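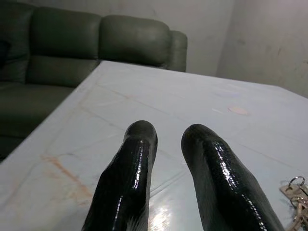 # Who Gets to Change a State Constitution?

4 August 2018

Kumow is a farm town with a single blinking light, and this summer its biggest argument is over a process most residents had never thought about. State lawmakers want to make it harder for citizens to put amendments on the ballot. Under the plan, a petition would need signatures from 37 counties, up from 12 today.

Supporters say the constitution has grown too long and too easy to edit. They point to the last ballot, which carried 10 questions, several of them written in language that even the county clerks had trouble explaining.

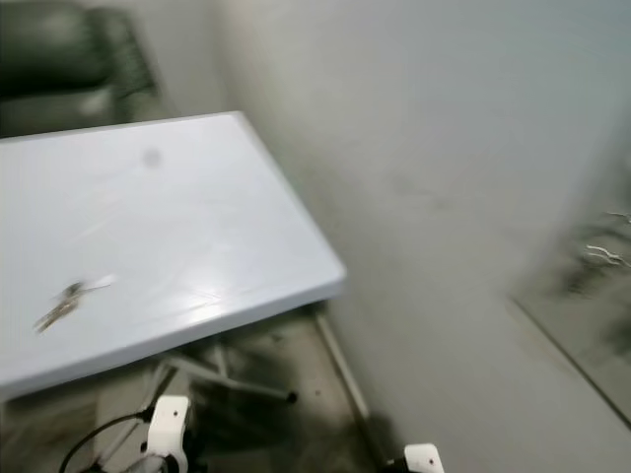 Opponents see it differently. The rural counties already have plenty of say in the legislature, they argue, and the petition is the one tool that works the same for everybody. A drive that starts in a place like Kumow has little money behind it. Sending people to 37 county seats costs gas, motel rooms and weekends.

The split doesn't follow party lines very neatly. In Stundside, a river city with two newspapers, one editorial page backed the plan and the other called it a power grab. The Aguirre Group, a polling firm based there, found that most voters didn't know the proposal existed. 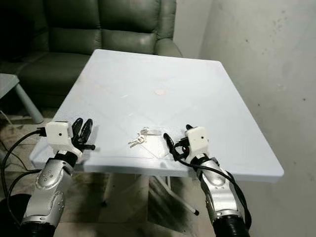

Does the governor have to sign it? The governor has no role. A proposed amendment goes to the voters after it passes both chambers in two sessions in a row, and the first of those votes took place in January.

That leaves a long stretch before anyone casts a ballot. The second vote can't happen until a new legislature is seated, and every House seat is up this fall. Both sides are now asking candidates to put their position in writing - something few of them seem eager to do. 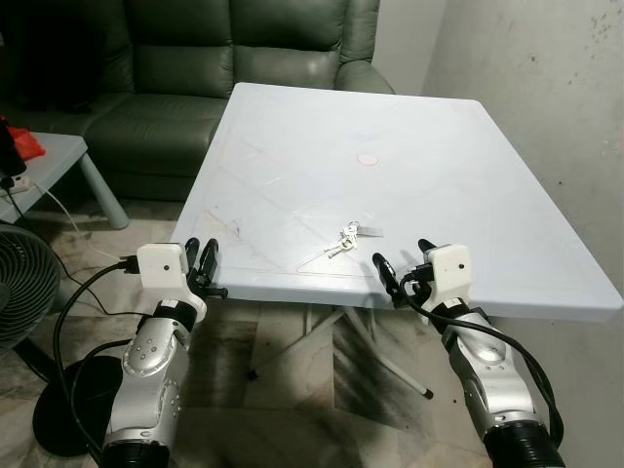

In Zisteck County, where the last successful petition began, the question came up at a candidate forum in the high school gym. One candidate was for the plan and one was against it. The third said he wanted to read it again. The forum then moved on to road repair, which took up the rest of the evening.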